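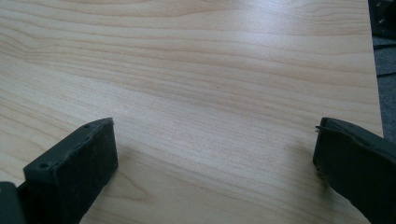

Week 4 – Ditched enclosures and the problem of phasing

Reading: Mostyn, chapters 2 and 3; Watkins, the Turketden interim report (course reserve, ask at the desk for the loose plans).

1. Terms

A causewayed enclosure is an area bounded by one or more circuits of ditch dug in segments, with undug gaps between them. An interrupted ditch is the same feature described without any claim about function. Use the second term in your written work until you have argued for the first. A recut is a later ditch dug into the fill of an earlier one. It may follow the original line closely, in which case it is easily missed in plan and has to be identified in section.

2. The ditch sequence at Turketden

The outer circuit encloses an area 287 metres across at its widest. Lewis trenched the northern arc and recorded a single phase of digging. Watkins reopened two of his cuttings and extended them to the terminals, where she found at least two recuts, both shallower than the primary ditch. The disagreement is largely a matter of where each of them placed the sections. Recuts at this site are concentrated at the segment ends and die out towards the middle.

Primary fill: coarse, angular, pale in colour, few finds.
Secondary fill: finer silts, antler and cattle bone, most of the decorated sherds.
Tertiary fill: ploughsoil, mixed material, not to be used for dating. 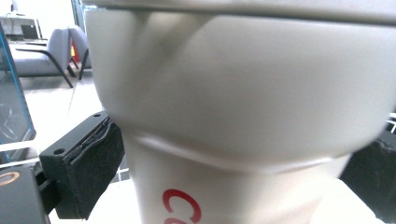
The pottery totals 3399 sherds, of which 158 are rims. Rim counts are the better guide to vessel numbers, as body sherds vary with breakage and with the recovery method. Lewis did not sieve. Any comparison between his assemblage and the later one must allow for this, particularly for sherds under 20 mm.

3. Dating

Articulated bone from the base of a ditch is preferred to charcoal. Charcoal may come from old heartwood and give a result too early by about 200 years. A single bone without articulation may be residual – check the context sheet before citing the date. Hebden's model treats the recuts as one event. Swai's allows each segment its own sequence and produces wider ranges, which are harder to use but better suited to the stratigraphy.

4. For Wednesday's tutorial

Redraw section 6 from the Watkins report at 1:20 and label each cut and fill. Add a matrix on a separate sheet. Be prepared to defend the position of the upper recut relative to the bank slip, which the published drawing leaves open. Bring a hard pencil and drafting film; the metre rules are in the grey cupboard.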